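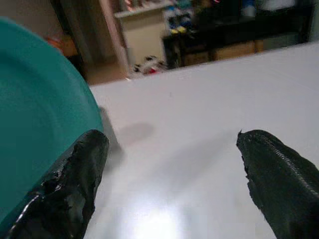
A teal plate on a white table – the color combination this whole page is built around.

How to Set a Bright Table with Plain Colored Plates

I love a colored plate. I grew up with cream stoneware that matched the cream walls, and the first time I put one big blue-green plate down on a white tabletop I walked around it like I'd bought a painting. You don't need a cloth, a charger, or a centerpiece the size of a dog to get that feeling. You need a clean surface, one strong color, and half an hour to fiddle.

This is the way I set a table for four at home. It scales up to six before the serving dishes start fighting for room.

What you'll need

Four dinner plates in one saturated color
Four smaller plates or bowls in white or a very pale gray
Flatware, whatever you own
Cloth napkins
Water glasses, clear
Two soft lint-free cloths, one for damp wiping and one for drying
A tape measure, the first time only

My plates are from the Jedel outlet in Zusau, and I paid 13 dollars each for them in the seconds bin. Look for a smooth finish without too much shine. Very glossy plates pick up every lamp in the room, and you lose the color you paid for. Teal, mustard, brick red and deep green all look great on white. Pale yellow sort of disappears.

Step 1: Clear the table completely

Everything goes, including the mail and the fruit bowl. Wipe the top with a damp cloth and a drop of dish soap, then go over it again with plain water and dry it right away. A glossy white top shows streaks like a car windshield, so crouch down and look across it toward a window. You'll see what you missed!

Step 2: Wipe the plates too

Colored plates show dust and water spots much more than white ones do, especially around the rim. Hold each plate by the edges and wipe in circles from the center out. If there are gray marks from flatware, a paste of baking soda and water takes most of them off. Rinse well.

Step 3: Place the plates first

Put the plates down before anything else. Set each one a thumb's width in from the edge of the table, then measure from the center of one plate to the center of the next. I aim for 75 centimeters along the long side. My table is a little short for that, so the end seats get squeezed and I give those to whoever gets up most to check the oven.

Now step back and look from the doorway. This is my favorite part. With only the plates down you can see the spacing clearly, and a plate that's slightly off jumps right out at you.

Step 4: Add the flatware

Forks on the left, knife and spoon on the right, knife blade facing the plate. Leave a little strip of bare table between the flatware and the rim. That strip of white is what makes the color pop, so don't crowd it. Line up the bottoms of the handles with the bottom of the plate.

Step 5: Stack, or don't

If you're serving a soup or salad, put the pale bowl right in the middle of the colored plate. Lots of plates have a faint ring where the flat center meets the slope of the rim, and you can use it as a guide. For a one-plate dinner, skip the bowl completely and let the color show.

Step 6: Napkins and glasses

Fold the napkin in thirds and slide it under the forks. I use Arketti linen ones in off-white, washed so many times they've gone soft and floppy, and I don't iron them. Glasses go above the knife tip. Clear glass is best here – tinted glass next to a strong plate gets busy fast.

Step 7: One thing in the middle

A low bowl of lemons, a short jar of herbs, a candle. Pick one. Keep it low enough to see over when you're sitting down, and sit down to check, please, standing up tells you nothing.

Fixing common problems

The table looks cold. Swap the white candle for a warm one and turn off the overhead light.

The plates don't quite match. Mixed batches can vary in shade. Put the closest pair across from each other and the odd ones at the ends.

The plates slide. Check for leftover soap film on the table and wipe again with plain water.

You only have two colored plates. Alternate them with white ones. It looks great, I did it for a year.

Storing the plates

Stack them with a paper towel between each so the foot of one doesn't scratch the face of the next. Mine live on a low shelf.

Updated 2021-08-02 with the note on mixed batches.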